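The Mug Drawer at Borside

October 18, 2025

Those of you who have come to one of our soup evenings at Borside will know the little side room with the reddish wood paneling, and you will know that for years the cups lived wherever the last person to dry them had found a bit of space. Some were up on the shelf by the window, some sat on a tray on top of the refrigerator, and a good many went home with people by accident and came back months later in a shopping bag with an apology note. (We kept the notes. They are very sweet.)

So when Maja Jakubowski suggested back in September that the plain white ones should all have one home, the wide drawer under the stone counter, I was all for it, and then of course it took us weeks to get around to it. There was a long debate over whether cups belong in a drawer at all. Bogumił Baran grew up with hooks and is loyal to hooks to this day. But the drawer is deep and slides out nicely, and you can look down and see everything you have, so the drawer won.
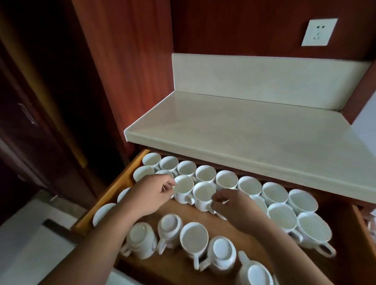
White cups in the wooden drawer, with two hands in among them.

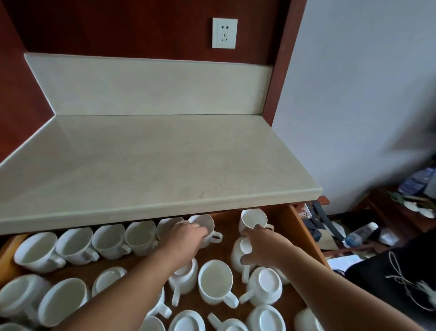 Some on their sides, some upright and some upside down, with the wall socket up above the counter.

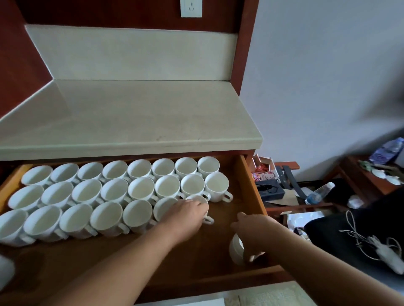

The drawer pulled fully open, with the cups in rows and the hands busy toward the front.

I had forgotten how much opinion there is in the world on the subject of which way up a cup should go. Lowri Pritchard is firmly for rims down, to keep the dust out, and she makes a good case. I like them rims up myself, the way my mother had them, and I will admit that I have no better argument than that. For now we have agreed that whoever puts them away may do as they please, as long as the drawer closes without anyone having to lean on it. If it sticks, please take out a cup or two and try again before you push.

A word on washing up, while I have you. The drawer is wood and it would like to stay nice, so do give each cup a proper wipe inside and out, handle too, before it goes in. There are fresh dish towels on the rail by the sink and more in the tall cupboard. Vivek Vashisht has offered to look for a liner to go along the bottom, something soft that can be lifted out and shaken over the trash can, and if you have a roll of that sort of thing left over from your own kitchen he would love to hear from you.

The colored mugs and the ones with pictures on them have not been thrown out, I promise. They are in a box on the bottom shelf of the pantry, and if one of them is yours you are welcome to come and get it any evening we are open. The big blue one with the chip is already spoken for.

Next on the list is the cutlery, and after that the lids, which I am trying not to think about until I've had a cup of tea.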